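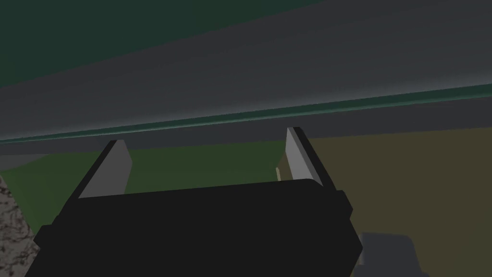
Can a robot do the kitchen yet, or am I dreaming?

Posted by Réka Boros

Hello all. I run a small guest house and by nine in the evening I have had quite enough of wiping down worktops and putting mugs back in cupboards. My brother-in-law went to a trade day in November and came home raving about a two-fingered arm from a firm called Clastine that can, he says, tidy a kitchen. He only saw it do so on a screen, mind you, in one of those computer-made kitchens, and when I pushed him he admitted it picked up one cup in the time it took him to eat a sausage roll.

So, has anyone got one of these things doing proper chores? I don't need it to cook. I'd be happy with clearing the side, loading the dishwasher and maybe opening and shutting a cupboard without taking the door off. My worktop is granite and the wall units hang quite low over it (I bang my own head on them), so it would have to work in tight spaces. Budget is a bit vague but I'm not buying a car here.

Posted by stukel_fan

Just get a robot vacuum, they're brilliant. Mine was 300 quid and the floor is spotless. Doesn't do cups though.

Posted by Mossy Pete

I look after the packing line at Zadelov and we've had an arm with a gripper on it since before I started, so I can tell you a bit from that side. On our line it's great. Same box, same spot, same height, all day long, and it hardly ever drops one. Move the pallet over by the width of your hand and it's hopeless – it'll close on thin air and carry the nothing over to the conveyor as proudly as you like!

Kitchens are the opposite of a packing line. Every mug has a different handle, somebody's left a spoon in one, and half the stuff is pushed to the back. The low wall units would worry me more than the granite. The fingers on a gripper are narrow enough, but behind them there's a great lump of a body that has to go somewhere, and it needs room to come in at an angle. When we tried ours with a shelf over it (Friday afternoon, bored, don't tell my boss) we knocked the shelf before we got anywhere near the box.

We had a go at mugs too. I set it 30 tries with mugs from the canteen, put down any old how, and it managed 9. Two of the others are now in bits. To be fair the arm is old and the software is older, and the newer Dudás ones are supposed to work out the grip for themselves. A mate has seen one at work and reckons it was decent with cups and useless with plates.

As for the computer kitchens, don't write them off, that's how a lot of them get their practice in. Just ask to see it done on a real worktop before you hand over any money, and take a few of your own mugs along. If they won't let you put the mugs down yourself, I'd go home.

Posted by Réka Boros

Thank you Pete, very useful, and sorry about the mugs. I've measured under the wall units and I don't fancy its chances. I'll ask Clastine if they'll do a visit anyway and report back.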